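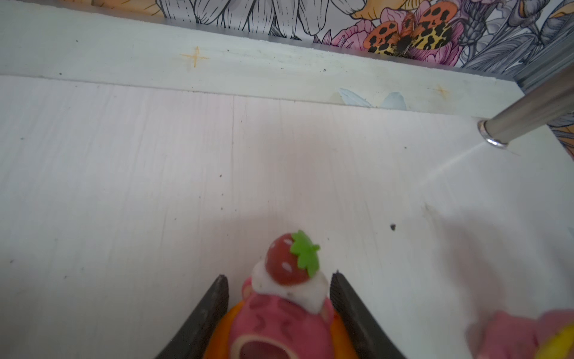 Strawberry Cream toy figure, pink, from the Kobori series

Kobori Strawberry Cream Figure

Strawberry Cream is the sweetest figure of our Kobori series, and many customers ask for it first. It has a pink body with darker pink curved lines, a mound of white cream, and a big shiny strawberry on top. The leaves of the strawberry are bright green, and three small white marks are made for the seeds. Low on the body there is a round opening like a mouth, with a ring of paler pink.

The series was drawn by Nestor Pascual for Girkona. He wanted small dessert characters which can stand on a shelf, on a desk or in a doll room, and which look good also when they are alone. The red of the strawberry was the most difficult part for him. The first samples from March were too dark, and he asked the workshop to paint them again.

Collectors like to show Kobori figures in front of patterned paper. Flowers and butterflies go very well with the pink, and a white painted board keeps the colors clear. If you build a small room for your figures, please look also at our Bastitard wall papers, sold in sheets.

Details
Series: Kobori, 10 characters
Character: Strawberry Cream
Maker: Girkona
Edition: 2,000 pieces
Age: from 6 years
Sold as: single figure, in a closed box with the name of the character on the side

Care
Wipe the figure with a soft dry cloth. Do not use alcohol or kitchen cleaner on the strawberry, it can lose its shine. Direct sun will make the pink color weaker after some months, so a shelf away from the window is better.

Delivery
We send from our Ateo warehouse. Orders for a full series are packed in one carton. If your figure arrives with a paint mistake, write to us with your order number and we will exchange it while we have pieces left.

Stock updated 1/14/20: 52 pieces available.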